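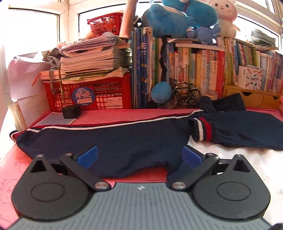
2. Upkeep of the hand-held gripper

Report to the Koltirance fund, 09/01/2018

The Worum gripper has now done almost 3,000 grasps on clothing, mostly trousers and tops laid out on a bed or table. The blue finger pads are the part that wears. We swap both together every 2,000 grasps, and the first change was made at Nenthorpe before the break.

Pivot screws are checked after each 100 grasps. One on the left linkage had worked loose twice, so it has been refitted with thread lock and has held so far. The pivot pins are wiped down at the same time — lint from track pants and towels gathers there and makes the arms close unevenly.

Spares: one set of pads left. A further set is on order from Mussa, paid from the parts line, and should arrive in February. The body and housings need no work.

Still to do: write up the closing check so that both sites do it the same way, and move the wear log from paper to the shared sheet.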